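Justwood Small Bin, Round, With Lift-Out Ring

Home > Household > Bins and Baskets > Small bins

Item 2316
In stock, ships from our Hostville shop

I've been selling household bits and pieces out of Hostville for 19 years, and I still get a silly amount of pleasure out of a good small bin. Big kitchen cans get all the attention (pedals! sensors! charcoal filters!) and the little one next to the bed or under the desk is usually whatever was cheapest on the day you moved in. I had one of those myself for ages. It was a paint bucket with a sticker on it, and it wasn't a nice sticker either.

So this is the Justwood small round bin, and it's the one I switched to at home before I ever put it in the shop. It's turned from solid ash, it stands on three stubby feet, and it has a loose ring that drops over the top to hold a liner in place. I've been through a lot of small bins for this page and I keep coming back to this one.

The ring

I'll start here because it's what people email me about. You put your bag in, fold the extra over the outside, and drop the ring down on top. The folded part ends up between the ring and the wall of the bin, so you don't get that crinkly skirt hanging halfway down to the floor. It takes a few seconds. When the bag's full you lift the ring off, set it on the floor, tie up and go.

The ring isn't glued or hinged or clipped. I've had bins with hinged rings and I broke two of them, both times by being in a hurry. With a loose one there's nothing to snap. The only trouble I've had is that my ring rolled under the dresser once, and I went a week with no ring because I didn't feel like moving the dresser.

What bags fit

Any thin bag sold for small bathroom or office bins will do. You really don't need the heavy ones. I use the thinnest ones the grocery store has and I've had one split on me since May, and that was the day I threw out a broken mug without wrapping it, so fair enough. Old shopping bags work too if they're not too narrow. If you can stretch the mouth of the bag over the bin with your hands, the ring will hold it.

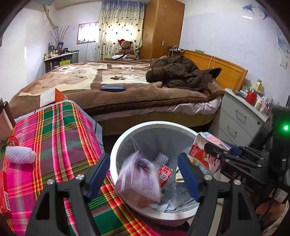 I get asked all the time whether you really need a liner in a bedroom bin, and my answer used to be no. Paper, tissues, a clothing tag, where's the harm? Then I paid attention to what goes into a bin upstairs, and it's wrappers and snack trash just like downstairs. A foam fruit net and a little red packet, say, down inside thin see-through plastic with another bag coming in over the rim, and that's a perfectly normal bedroom bin as far as I'm concerned. Fruit stuff gets sticky. Packets have crumbs in the corners. Wood doesn't love either one, so please, line it. The bin is oiled on the inside as well as the outside, but oil is there for splashes and fingerprints, and it won't save you from a peach pit over a long weekend.

Size and weight

The bin is 450 grams with the ring on, which is lighter than people expect from wood. The walls are turned thin. You can pick it up with one hand by the rim and carry it down the stairs without thinking about it, and it's still heavy enough at the bottom that my cat hasn't managed to tip it (she got the paint bucket over most mornings).

It'll sit under a normal desk with space above for your hand, and it goes between a bed and a nightstand if you've left yourself a bit of a gap. It will not work as a kitchen bin. I've had two come back from people who tried, and I took them back, but please don't be the third!

Finish

There are two, plain and smoked. Plain is pale and goes a bit more honey colored over time, especially near a window. Smoked is a gray brown and pretty much stays where it started. I have plain upstairs and smoked in the office, and if you made me choose I'd go with plain, but smoked hides pencil marks better.

If you'd like a pattern, there's also the Ásgeirsdóttir edition, with a band of carved lines under the rim. Same bin, same ring, fancier outside. It comes in small batches and I never know when the next lot will land, so if it says sold out, send me a note and I'll put you on the list.

Looking after it

Wipe with a damp cloth, dry with another one. Once or twice a year rub in a little food-safe oil and let it sit overnight. Don't soak it, don't put it in the dishwasher (yes, it's been done) and keep it off a wet bathroom floor. The feet are the first part to go dark if it stands in water. If that happens, a light sanding and more oil brings most of it back.

Price and shipping

$84 for plain or smoked. I know that's a lot for a small bin. Spare rings are sold separately if yours also goes under a dresser.

I pack everything in paper and cardboard. Pickup is free at the shop in Hostville, and I drive a load over to Iston every other week, so if you're out that way pick "Iston drop" at checkout and you won't pay shipping.

Returns are fine for 30 days if it's clean. Please take your trash out of it first.

Goes well with

Justwood desk tray, plain
Small bin liners, roll
Wood oil, small can
Spare ring, plain or smoked

Page updated 2018-06-30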